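Rendis 拼接桌面板 云石粉色

品牌：Rendis
花色：云石粉（粉红、肉粉、奶油、白混纹）
编号：3815
发货：Movbridge 仓库
状态：有现货，下一批十二月到

大家好，我是店里的 Silvana Lacerda，这块桌面我自己家里也用着，所以这页就由我来写啦！官方参数表冷冰冰的，看完还是不知道买回家什么感觉，我就按平时跟客人聊天的方式讲讲。

先说花色。很多人听到“粉色桌面”就往后退一步，怕太甜、太像小孩房间。我当初也犹豫，样板在店里放了好一阵子才下决心。它的粉其实是带一点红的，里面夹着肉粉和奶油色，再拉几道白，纹路是一圈一圈打着旋儿的那种。配白墙特别舒服，房间一下子就暖了。配木头椅子也行，配灰色椅子我觉得稍微冷了点（Anneli Oksanen 跟我意见相反，她家就是灰椅子，还挺得意）。

光线对它影响很大，这个一定要提前讲。靠窗的那一块白天会显得浅很多，几乎是淡粉，到了晚上开暖灯又偏橘。有客人收到货说左右两块颜色不一样，我请她把两块换个位置再看，原来浅的那块就变深了。纹路倒真的是每块都不同，挑剔的朋友下单时可以备注“纹路接近”，仓库会尽量帮你配，但没办法保证一模一样。

再说拼接。这款是分块的，两块并在一起用，中间有一条黑色的缝条。我见过有人想把缝条去掉，让两块直接贴紧，千万别！边角碰边角，搬一次家就磕出豁口了。缝条是软的，压进去就好，用久了松了可以单买，一根 27 元。

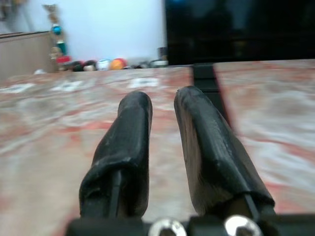

安装的话，一个人能做，两个人轻松得多。我是和 Emerson Bragança 一起装的，从拆箱到摆上东西大约97分钟，里面还包括他找不到扳手的时间。步骤很简单：

先把桌架放到最终的位置，用水平尺量一下，四个脚都有调节螺丝。
再把左边那块放上去，对齐桌架前沿，螺丝先不要拧死。
压缝条，从一头慢慢往另一头推。
放右边那块，推紧，用手摸一摸接缝两边是不是一样高。
最后从桌子底下把螺丝全部拧紧。

清洁我每天就是湿布一擦，油渍加一滴洗洁精。这种花纹有个大好处，就是饼干屑、小水印都不太显眼，白天忙起来不用老惦记着擦桌子。坏处也是这个，小东西掉上面真不好找，我有一只粉色耳钉在桌上躺了两天才被我摸到，气死我了！钢丝球和去污粉请不要用，表面会发雾。热锅下面记得放垫子。

常有人问的几件事，我顺手写在下面。

能不能只买一块？可以，单块下单时选“无缝条”。

能不能当书桌？当然可以，我家那张就是一半吃饭一半写东西。写字建议垫一张纸或者桌垫，直接写会有点滑。

能不能放阳台？不推荐，太阳直晒时间长了粉色会褪。

桌架能不能配别家的？Elusow 的架子孔位对得上，我们店里试过。其他牌子请先量好孔距发给我，我帮你看。

保修几年？5 年，管开裂和起层，磕碰和烫痕不在里面。

Florencia Gaete 上个月买了两套拼成长桌，回来跟我说全家过节都坐得下，只是中间多出一条缝，她拿桌旗盖住了，效果还挺好看的。想拼长桌的朋友，请记得多要一根缝条，备注里写一声就行。

样板可以先寄，小小一片，放在自己家的灯下看看再决定，比看屏幕靠谱多了。要样板的话，在留言里写上“云石粉”和收货地址，我一般当天晚上就会回。

页面更新：2019年10月31日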